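About us | Where to stay

Hi, I'm Magdalini Giannakopoulos, and I run Lerken, a small guesthouse with 16 rooms near the Rostell ferry. I took it over from the Eyvindsson family one September and kept their neighbourly ways — and their pancake recipe!
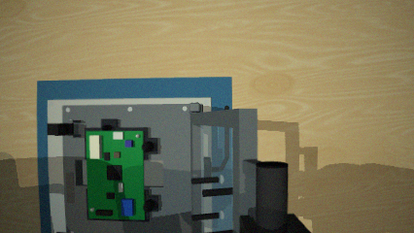
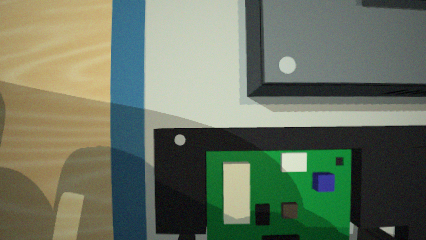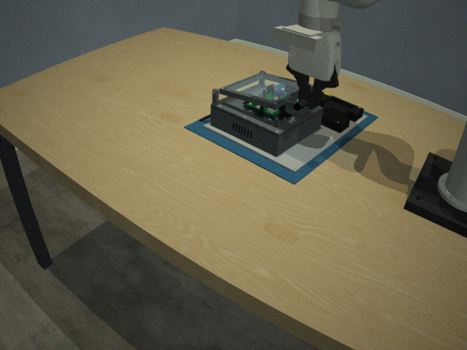 Breakfast is my favourite part of the day, and everyone's welcome to linger over it. I've always loved a pale wooden tabletop with plenty of wavy grain, so you'll find that colour in our breakfast room too. Ferry's late? Give us a ring and we'll leave the porch light on. Dogs stay free, two at most.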